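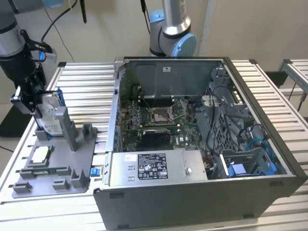

A reader of the previous edition wrote that this chapter came too late in the book: by the time she reached it she had already fitted three processors at work, and had bent the contacts under one of them. The order has been changed. Processor and memory now come before drives and cooling, and the chapter can be read directly after Chapter 2.

Chapter 6
Processor and Memory: Removal, Inspection and Fitting

Contents of this chapter
6.1 Position of the case
6.2 Parts off the board
6.3 The socket
6.4 Memory slots
6.5 Cables, cards and the power supply
6.6 Static
6.7 Terms
Review work

Before you start
You should be able to open a desktop tower, name the main assemblies inside it, and shut down and isolate a machine as set out in Chapter 2. Section 6.5 assumes that you have read the connector tables in Appendix B.

6.1 Position of the case

Work on the main board is done with the tower lying on its side, open side up. In this position the board is horizontal, the processor socket faces the ceiling, and a part that is let go falls onto the board instead of down to the bottom of the case. The weight of the case rests on its closed side panel. Check that panel for feet, handles or raised trim before laying the machine down, as a case that rocks will shift when force is applied to a memory slot.

Turn the case until the socket is within easy reach and the lever can be worked without crossing the wrist over the drive cage. On many office machines the cage and the power supply take up the side of the case opposite the rear connectors, and the board lies beyond them. If the cage swings or lifts out on a latch, move it before starting. If it is fixed by screws and clears the socket, leave it in place.

The bench top should be flat enough that the case does not move and open enough that a dropped screw can be recovered. Slatted tops are common in repair shops. They are stiff and easy to clean, but the grooves collect small screws, and they should be checked at the end of each job. A shallow dish with a magnet in the base is enough for the screws from one machine. Keep the dish away from mechanical hard drives.

6.2 Parts off the board

A processor that is out of its socket has two sides that need different treatment. The metal heat spreader on the upper side may be wiped and may be touched lightly at the edges. The underside carries the contacts and is not to be touched at all. The part is held by two opposite edges, between thumb and first finger, and set down either in its shipping tray or in a recess made to fit it.

Loose memory modules are held in the same way, by the short ends. The gold contacts along the lower edge pick up skin oil, which does no harm on the day but may lead to poor contact after some months in a warm case.

The Ploltusbridge training shop, where the procedures in this part of the book were tried, uses a parts tray at the side of each machine. A tray for this work should have:

a recess for the processor that supports it at the edges
a narrow slot for each memory module
enough mass, or enough grip, to stay put when a part is lifted out

The tray goes on the same side of the case as the working hand. Parts are placed in the tray in the direction in which they will be fitted. The corner mark on the processor is turned to match the corner mark on the socket, so that the part does not have to be rotated in the hand.

6.3 The socket

Sockets of the land grid type carry spring contacts in the socket body. The processor has flat pads. The contacts are fine, closely spaced and easily bent, and the number of them varies with the model of socket. They are held against the pads by a load plate, which is closed by a lever at one side. The lever is under considerable force in the last part of its travel.

An empty socket is the most easily damaged item in the machine. If it is to stand empty for longer than the job in hand, the plastic cover supplied with the board is put back on. Keep covers. A shop that throws them away will want them within the week.

Fitting is done in this order.

1. Release the lever by pressing down and then outward, clear of its hook. Raise it fully.
2. Raise the load plate.
3. Inspect the contacts under a light held low and to one side. A bent contact shows as a break in the pattern of reflections. Turn the light a quarter turn and look again.
4. Lift the processor from the tray by two opposite edges. Line up the corner marks and the notches.
5. Lower it straight down. Do not slide it. Let go when it is seated.
6. Check that it sits level. It should not need pressing.
7. Lower the load plate, then the lever, and hook the lever in place.

Steady resistance at step 7 is normal. Resistance that comes early, before the plate has met the heat spreader, means that the processor is not seated. Open the plate and start again from step 3.

The number of times a socket can be opened and closed is limited. The training boards at Ploltusbridge are taken out of use after 15 insertions, which are tallied in pencil on a card kept with the board. Students are asked to make the mark before fitting the processor. Marks made afterward were often forgotten.

Service records kept by Escobedo, a refurbisher of office desktops, show where the faults arise. Of 1,090 boards rejected at inspection in one December intake, the largest group had contact damage in the socket, and most of the damage was at the outer rows. This is consistent with a processor being tilted as it is lowered, so that one edge arrives first.

6.4 Memory slots

Memory slots lie in parallel rows to one side of the socket. Each has a key in the contact strip that matches a notch in the module. The notch is off center, and the module will go in one way only. The clips, at one or both ends of the slot, are opened first.

The module is set upright in the slot, checked against the key, and pressed at both ends until the clips close. The force needed is more than most beginners expect. A board that flexes visibly under this force is short of a standoff or a mounting screw, and the cause should be found before going on.

When only some slots are to be filled, the order is given in the board manual or printed next to the slots. Slot colors are a guide within one maker's range and should not be relied on between makers. For a single module the position matters on some boards, which will not start with the module in the wrong slot.

6.5 Cables, cards and the power supply

Most towers leave little free space between the board and the power supply. Cables from the supply pass through the gap, along with data cables to the drives, and expansion cards stand or lie close to the same area. Where cards are held in a removable plastic carrier, the carrier is released first and the card is taken out of it on the bench.
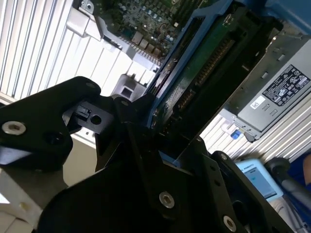 The card edge and its slot are a second place where parts can be seated badly without it being obvious. Press the card evenly along its length and look at the contacts from the side. A uniform line of metal, or none, should be visible. If the line is wider at one end, the card is tilted.

Release tabs and latches inside the case are often colored to set them apart from the structure. Blue is common, but the color has no fixed meaning across makers. The manual for the model in question should be checked before any tab near the power supply is pressed, as some free the whole unit.

The power supply itself is not opened. Its rating label gives the input range, the output on each rail and the approval marks. Copy the output figures to the job sheet when a processor of higher demand is to be fitted. The Ollodon job sheet, reproduced in Appendix D, has a line for this.

6.6 Static

A person walking on a dry floor can carry a charge well above the level that damages a memory chip. A discharge below 3,000 volts is seldom felt. One of 2,000 volts is therefore easy to miss, and the fault it causes may be partial, showing up later as errors that come and go.

Wear a wrist strap bonded to the bench ground point. Touch bare metal on the chassis before reaching for the tray, and again after any walk away from the bench. Keep foam cups, plastic bags and packing film off the work surface.

6.7 Terms

Heat spreader: the metal cover on the upper side of a processor.
Load plate: the hinged frame that holds the processor down in its socket.
Key: the raised bar in a memory slot that matches the notch in the module.
Carrier: a removable frame holding a card or drive.
Standoff: a threaded spacer between the board and the chassis.

Review work

Lay a training machine on its side and find the socket lever, the load plate hook and the corner mark. Record the position of each on the outline drawing in Appendix C.

Using the Bronivov practice board, remove and refit one memory module five times. Note at which end the clip closes first, and whether this changes with the position of your hands.

Inspect an uncovered socket under a low light from two directions. Mark any doubtful contact on the grid sheet and have it checked under the magnifier before a processor is fitted.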